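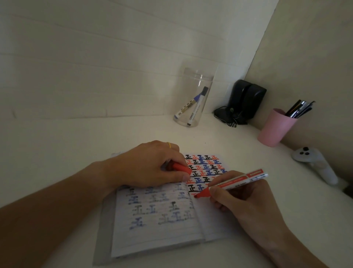
Re: [padgate-tally] Counting in fives

27 June 2019

> Does anybody keep a paper tally any more? I'm using gate marks (four strokes and a slash) for my rows of knitting, and past 100 they all run together. I lost my place on the Vanitz shawl again last night and had to rip back 13 rows.

Oh, I feel your pain! I gave up on gate marks in October and switched to 正, which has five strokes, so one finished character is five. It took me maybe an evening to get the stroke order into my hand, and now I can't stop.

What really saved me was color, though. I go red, blue, black and around again, so no character matches the one before it and my eye doesn't slide. My shawl is 156 rows, so that's 31 full characters and one lonely stroke.
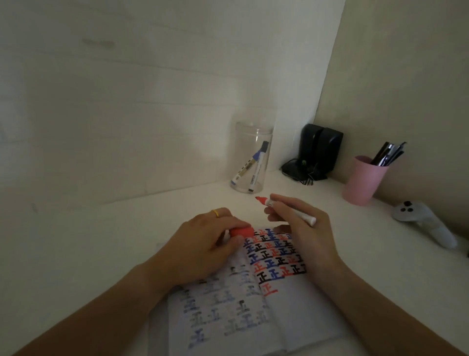 Two warnings. Whiteboard markers are lovely and fat but they can ghost through thin paper something awful, so use one side of the sheet or buy a heavier notebook. And put the cap back on between rows! I've killed 2 reds that way (keep them in a jar and at least you'll know where they are).

Does the Bielecka pattern come with a row chart, by the way? I'd love a copy if so.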